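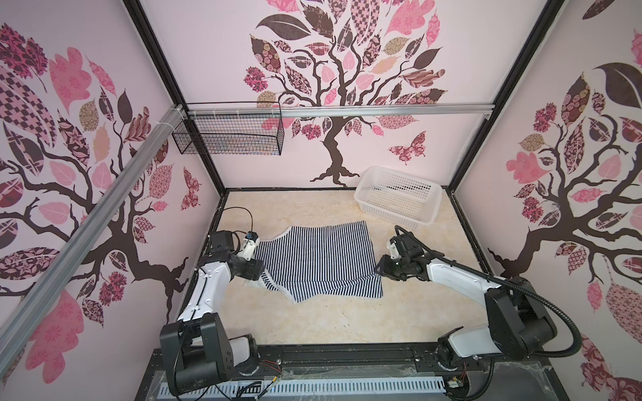
Vou viajar em novembro de 2024 com mais três pessoas, sem mala de porão, e queria saber como levam a roupa para 20 dias. Somos quatro num carro alugado, de Loseo até Derunport, com paragens em quase todas as noites. A minha dúvida é sobretudo com camisolas, coisas de algodão e peças como essa às riscas verticais pretas e brancas, que ocupam metade da mochila e saem de lá cheias de vincos. Dobrar ou enrolar? E há onde lavar pelo caminho?
Ximena Alvarado

Fiz esse percurso em setembro. Enrolo tudo o que é algodão e dobro só as calças — ponho-as no fundo, por baixo do resto. Não levei roupa para mais de uma semana. Em Tse há uma lavandaria self-service na rua da estação, lavar e secar leva cerca de 90 minutos. Em Derunport só encontrei uma que recebe a roupa de manhã e devolve no dia seguinte, por isso convém ficar lá 2 noites. Entre as duas não vi nada. Leva moedas, a máquina de trocos estava avariada.
viajante_lento

Enrolar. E confirma o tamanho da bagageira antes de pagar o carro, com quatro pessoas é isso que vai dar problemas.
tomas.r

Não conheço a zona, mas a minha irmã usa sacos de compressão e diz que resulta. A roupa sai amarrotada na mesma.
Alura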